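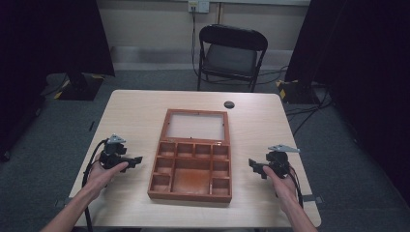 What is a demonstration? It is a complete record of one person doing a task once, stored in a form that a learning program can use to work out how a robot should do the same task.

Course Materials > Robotics > Unit 9

Print this page | E-mail this page

Handout: Showing a Robot a Task by Hand
Instructor: Maureen Garside
Lab supervisor: Wayne Penrose

There are two common ways to show a robot a task. In remote control, the operator moves the robot itself from a distance, and the arm's own joint readings are saved. In showing by hand, the operator holds a pair of grippers and works directly at the table. The second method is usually faster to learn – most students manage a usable record in their first session – but it can produce motions that a given arm is unable to follow.

Students should keep the following in mind when they record.

Start every demonstration from the same pose, with both grippers clear of the object. A compartment box with its lid open is a suitable object, as each cell gives a clear target.

Move at a steady pace. Pauses are stored along with everything else, and a model trained on them will also pause.

Keep cables behind the wrist. A cable that crosses the jaw spoils the record.

Do not correct a failed grasp without marking it in the log. Recoveries are useful, but they must be labeled.

The Mellor set used in this unit holds 333 demonstrations, of which 230 were made by hand and the rest by remote control. Each pair of students will add 14 more. Logs go to Estela Toledo before the next lab meeting.

Reading: Unit 9 notes, sections on pose tracking and on matching human reach to arm reach.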